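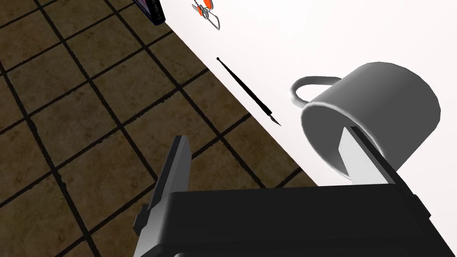
Right, week three of the no-fizzy-drinks, proper-tea-only regime and I have opinions. Loose leaf does taste better, I'll give it that, but the faff! You need the pot, the strainer, somewhere to dump the leaves, and then a plain white mug like the one lying on its side up there, so you can see what colour you've got to. I used to drink out of a dark blue one and had no idea I'd been stewing everything.

2/ The tin I'm on is Pronden breakfast blend, from the little shop in Studundale with the bell on the door. Kelly Conceição put me on to it. She does hers for 3 minutes flat and takes it off the leaves straight away. I did five for years. No wonder my teeth squeaked.

3/ Water matters more than I thought. Ours is so hard the kettle looks like a cave inside, and the tea gets that film on top. Filtered it for the first time on Tuesday's – no, sorry, the last day of the old tin, and it was like a different drink. Brighter, sort of?

4/ Green tea people, you were right about the temperature. I let it cool to 70 and it stopped tasting of boiled lawn. Still wouldn't have it before ten in the morning though.

5/ Milk question, because I know you'll all ask. In a mug: after. From a pot: I honestly don't mind, my nan did it first and her tea was lovely.

6/ Cost, for anyone wondering. I paid for a 200 gram bag and I'm not even halfway down it, and I'm on more than 3 cups a day. The posh bags I was buying before were gone in no time.

7/ Next up is a smoky one from Hoven that my brother says smells like a bonfire in a shed. He means that as a compliment. I'll report back when I've had a few pots of it – and if anyone knows how to get tea stains out of a pale worktop, please shout!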